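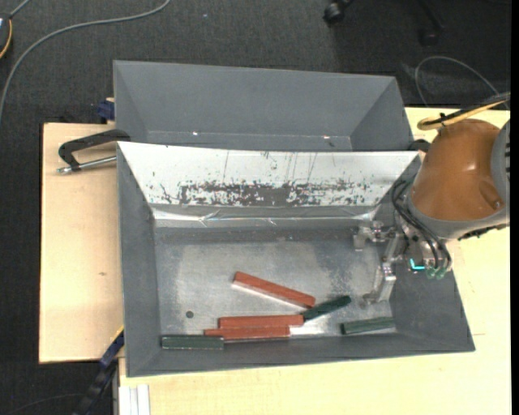

March 2025, bench 2, bin to bin sorting

Sticks again. Three red three green in the front bin, goal is all of them in the back bin. Corina wants to know by end of month if this is anywhere near good enough for the Dorness kitting job (same kind of thing, thin parts dumped in a tray, somebody picks them out by hand all day). My answer today is no, but less of a no than in December.

What works: a stick by itself with some floor around it. Arm comes in from the right, closes across the narrow side, lifts, over the wall, lets go. Dull to watch. Good.

What doesn't:
- two reds lying side by side and touching. No gap for a finger. It goes for both at once or slides off the top. A person would just push one away with a fingertip and never think about it
- green flat in the near left corner, parallel to the wall. Far reach for the arm, and the sloped wall gets in the way of the lower finger. Tamás says approach at an angle, I say nudge it out first. Havent tried either properly
- shine. Bin floor throws back white patches and the vision calls them edges. Worse after lunch when the sun gets round. Kamol suggested a matte liner, but Dorness won't line their trays for us so I'd rather fix it in software

Ran 400 picks overnight with the old grip settings, log is in the Tatadik folder. Haven't sorted failures by type yet. Mehwish has a script for that, ask her.

Yolanda's question at lunch: could it do a silverware drawer? Same problem really. Forks nest, spoons stack, everything is shiny. She does hers in a minute while talking on the phone. We'd need the pushing move before I'd even try it, and then something for knives.

To do
Push-then-pick, start with the side by side case only
Check bin clamps, front one shifted 4 mm since last calibration
Scuffed white panel on the far side of the front bin, do we replace it or leave it? Leave for now, dont want to change two things at once
Retake the backgroud shots with the blinds down
Send Corina the short version, no video yet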